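Care of stacked-ring cups with a raised decoration

Last updated: November

Brasau Guest Services

We operate a small guest house and have recently received 80 novelty cups, ordered for the breakfast room through a local distributor. The delivery arrived without packaging inserts, and the distributor has been unable to tell us the material or whether the cups may be washed by machine. The listing on our order form gives a capacity of 356 milliliters and nothing else of use.

The cup is cream in color and consists of three rounded rings, one on top of another, with narrow seams between them. A small orange duck is attached to the front, and a short line of dark lettering runs along the bottom ring. Our housekeeping staff have raised two concerns. The first is that the seams may hold coffee residue. The second is that the duck and the lettering may not withstand regular washing. We would appreciate guidance on a cleaning procedure before the cups are placed in service.

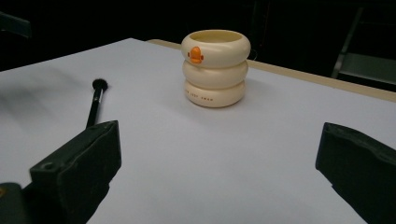

Tuveck Kitchen Advisory Desk

In the absence of written instructions from the manufacturer, these cups should be treated as hand wash only. The following procedure is suitable for most glazed or coated drinkware.

Examine the base of several cups for a dishwasher or microwave symbol. Symbols are sometimes molded without color and are easier to find under a desk lamp. If no symbol is present, wash each cup in warm water with a mild liquid detergent. Use a soft cloth on the outside. For the seams, a soft toothbrush worked sideways around the cup will reach further than a sponge. Do not use steel wool, scouring powder or chlorine bleach on the lettering.

Raised decorations are in some cases formed with the body of the cup and in others glued on afterward. Run a fingernail around the edge of the duck. A visible line of adhesive indicates that the cup should not be left to soak. Dry the seams by hand, particularly in areas with hard water.

We also recommend that you ask the distributor in writing to confirm that the cups are intended for hot drinks. Shape alone does not establish this, and similar items are sold as pencil holders.

Predis

Dishwasher, top rack. We have had cups with little figures on them for years and only lost 8. Baking soda for coffee stains.

Brasau Guest Services

We thank both respondents. No symbol was found on the base of any cup we examined. The edge of the duck was checked as advised, and no adhesive could be felt. The distributor has been asked to confirm suitability for hot drinks and has not yet replied.

Pending that reply, the cups will be kept out of the breakfast room. One has been left standing near the middle of a white table so that staff may comment on whether the shape is practical.

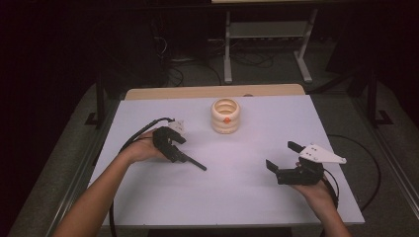 Several members of staff have observed that there is no handle, and that a guest would need to hold the rings directly while the drink is hot. We would therefore be grateful for a further opinion on whether cups of this type are better reserved for juice, or placed in the bathrooms for toothbrushes.

Moriarty Catering Office

Juice would be our recommendation, provided that the distributor confirms the cups are safe for food. A cup without a handle is difficult to serve hot, and the rounded sides do not take a cardboard sleeve well. If they are used in bathrooms, empty and dry them at each room change, as toothpaste collects in the bottom.

With respect to the reply from Predis, a top rack may be acceptable for a household. For 80 cups in daily use, we would first run a single cup through repeated cycles and compare its lettering with that of an unwashed one. Baking soda is suitable for the interior, applied as a paste with a soft cloth and rinsed thoroughly.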